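Projects / Bruvudel / Datasets / letter-sort

# letter-sort: data card

2 min read · 9 comments · 5 shares

Bruvudel letter-sort holds recordings of a two-arm robot moving foam alphabet letters from a tabletop onto plates. We use it to train and check the planner in Prollex, our task planning package. It was recorded for the Mammont project.

## Contents

- 162 episodes, 5 of them held out for smoke tests
- 2,588 labeled pick attempts
- joint positions and gripper commands for both arms
- one fixed camera view per episode
- planner logs in JSON lines

Episodes are stored one per folder. Each folder has `states.parquet`, `video.mp4`, `plan.jsonl` and `meta.yaml`. Timestamps are in seconds from the start of the episode and all streams share one clock.

## Loading

 pip install prollex
 prollex fetch letter-sort --out data/
 prollex check data/letter-sort

`check` compares hashes and prints any folder with missing files. Run it before training. A broken `plan.jsonl` does not raise an error in the loader; the episode is skipped.

## Naming

Arms are named from the robot's side, so `right_arm` is on the left of the video. Older Kristiansen exports used camera-side names. Convert those with `prollex swap-arms` before you mix the two sets.

Plates are identified by color in `meta.yaml`. Letters get a color and a character. If the character can't be read it is stored as `null` — the color is still filled in.

## Planner

The planner picks a letter, assigns an arm, and reserves the space above the table that the arm will cross. The other arm may move only outside that space. Grasp angle comes from the letter's outline, so a letter lying on its side gets a different angle than one lying flat. 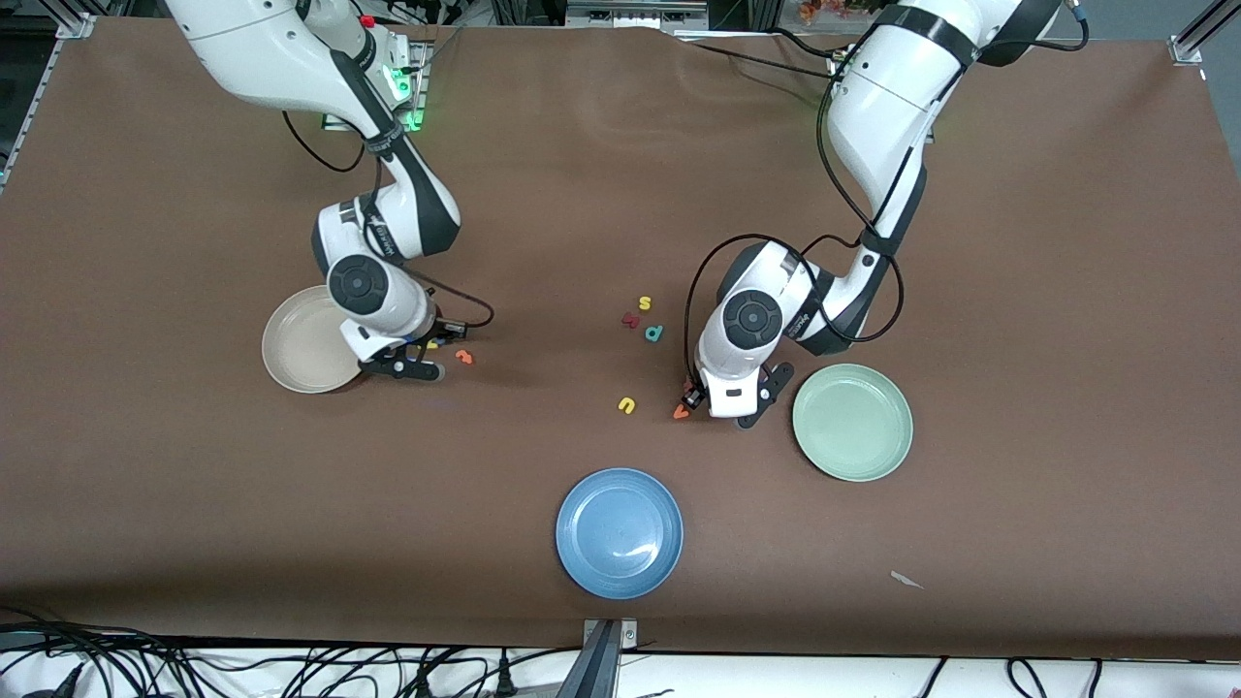
*Camera view with both grippers low over the table. The left gripper is at a red letter; the right one is over the beige plate's side.*

## Known problems

- Letters under a gripper are often missed by the detector. Labels for these were fixed by hand in the training split only.
- Glare on a plate can shift its fitted center. Use `--plate-fit rim`.
- Cable motion near the wrist sometimes triggers the collision check. These stops are tagged `false_stop`.

## Changes

Thursday, August 14, 2025: added `false_stop` tags and rebuilt the hashes. Delete any older local copy before fetching.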